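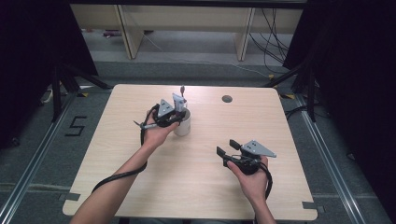 ## Skarach hand grippers, sold as a pair

The Skarach is a gripper you hold in your own hand. You squeeze, the jaws close, and the cable reports what you did to a computer that will later be asked to do it without you. We built the first set in a shared workshop and have been arguing over the cable length ever since.

**In the box**

- 2 grippers, left and right
- 2 cables, black, longer than you want until the day they aren't
- 4 spare fingers
- 4 mounting screws, plus the hex key you already own

**Good to know**

Start with a cup. Everybody wants to start with a shirt, and everybody comes back to the cup. Plain, upright and empty is best. Keep the second gripper open and low on the table while the first one works, or they will find each other.

The pair handles anything up to 400 grams. Past that the fingers flex, and so does your wrist.

Run the cables back along your forearms and leave some slack. The Sundska arm strap helps and is sold separately, as straps are.

**Fits:** Sindar and Hauser wrist plates. Older Hauser plates need the holes opened up a little with a file.

**Stock:** next batch ships in October.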